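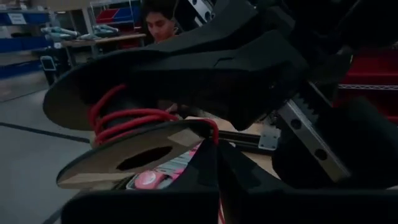

Repair is a time problem. Everyone keeps writing about it as a parts problem, or a law problem, and fine, those are real. But I have a drawer with 3 dead things in it and I own the parts for every one of them. Been in there since last winter.

Take my Clemulico lamp. Bought it for 106 dollars, switch died, found the replacement in about ten minutes online. Cheap. Arrived in a padded envelope. Still in the padded envelope. Because to put it in I need a clear table, decent light, an evening when I'm not wiped out, and the willingness to maybe make it worse. The last one is the big one.

We used to have a place for this. Maditz had a shop on the main street, half radios and half vacuum cleaners, and you dropped the thing off and picked it up with a paper ticket. 50 years, then gone. It's a phone case store now. People say nobody wanted to pay for labor anymore. I think we did pay, we just stopped noticing what for – and then a new toaster cost less than an hour of somebodys afternoon and that was that.
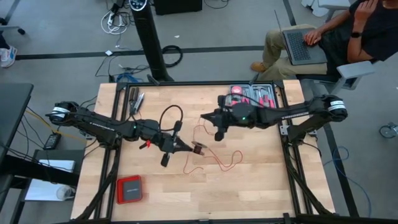
Copper winding and some loose wire on a wooden worktable.

So what would help? Not another poster about waste. I've read the posters. I'd take a bench. A real one, at the library, open late, tools chained down if they must be, with a person on duty who gets paid. Paid! The repair cafe in Gorkevia ran on good will and sandwiches and lasted one January. Everyone loved it. Everyone was busy.

The town just found 3352 dollars for new banners. I'm not against banners. But that buys a lot of soldering irons, and a few evenings of someone who knows which end gets hot.

And employers, while I'm at it – stop laughing at the idea of an hour off to fix your own stuff. You give people an hour for worse. I've sat trough the slide decks.

Anyway. The lamp is still in the hall. I read by the kitchen light.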